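4. Guest experience at the Hundside lightship

Figure 1. Simulated robot arm holding a flat, round black pan just above a wooden tabletop.
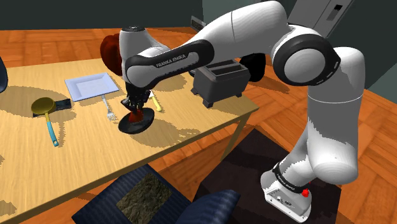

4.1 Setting and access

The Hundside is a retired lightship moored in the outer harbor at Cillport, and she has taken overnight guests for longer than most of the small floating hotels we looked at while preparing this study. She sleeps 20 people when every cabin is taken, in what used to be the crew quarters and the forward stores, and guests reach her by a launch called the Morgan that leaves the town steps late in the afternoon and does not go back until after breakfast. We mention the launch first, before the cabins or the food or the lamp room, because nearly everyone we spoke with mentioned it first too, and it seemed only fair to follow their lead.

Earlier writing on unusual lodging has tended to treat the trip out as a nuisance to be kept as short as possible, something standing between the guest and the thing the guest has paid for. Our interviews gave us a rather different picture. Guests told us, often at length and with a good deal of laughter, about sitting on their bags under the canopy with people they had never met, passing around a thermos, and watching the ship get slowly bigger. Several of them said that the stay had begun for them at the moment the rope came off the steps. One couple, who had come for an anniversary, said they remembered the crossing better than their cabin (and they had liked their cabin very much!).

4.2 Conversations with guests

The interviews were carried out in August by the second author, Tymofii Nazarenko, who stayed aboard for 8 nights and ate with the guests at the long table in the mess. He spoke with 27 people in all. Most of these talks took place on deck after supper, when there is not a great deal to do on a lightship except talk, and they ran on for as long as the guest cared to keep going. We did not use a fixed list of questions. We asked each person how they had heard of the ship, what they had expected, and what they would tell a friend who was thinking of coming, and then let them wander.

Three matters came up again and again. The first was noise. People had expected quiet, and what they got was the steady knock and creak of a moored hull, along with the generator until it is shut down for the night. Light sleepers found the first night hard going, although those who stayed a second night generally told us they had stopped noticing. The second was the smallness of the cabins, which guests complained of and boasted about in very nearly the same breath. The third was the lamp room, which is open to guests until ten in the evening and which was, for many of them, the whole reason for booking.

We had thought that the weather would matter more than it did. A stretch of fog during the middle of the visit kept everyone below for most of a day, and we half expected the talks from that evening to be gloomy ones. They were among the most cheerful we collected. A deck of cards had been found, somebody had made soup, and the foghorn had been sounded once by request.

4.3 A comparison with the Zorninus

For comparison we draw on the first author's notes from the Zorninus, a converted grain barge tied up on the river side of the same town. Ieuan James visited her for 7 nights in the season before. The barge is roomier and warmer than the lightship, and guests simply walk aboard over a gangway whenever they please, so that many of them spend their evenings ashore and come back only to sleep. They spoke kindly of the beds and the hot water. They spoke much less of one another, and few could tell us the first name of anybody else on board.

It would be too much to lay all of this at the door of the launch. The two boats draw somewhat different crowds, the barge being popular with families and with walkers on the river path, and the lightship asks more for a cabin. Still, the owners of the Hundside told us they had once thought of adding a late evening run for guests who wanted supper in town, and had let the idea drop after asking the people then staying with them. We come back to that decision in Section 5, where we take up the question of how much inconvenience a guest will happily put up with, and of what sort.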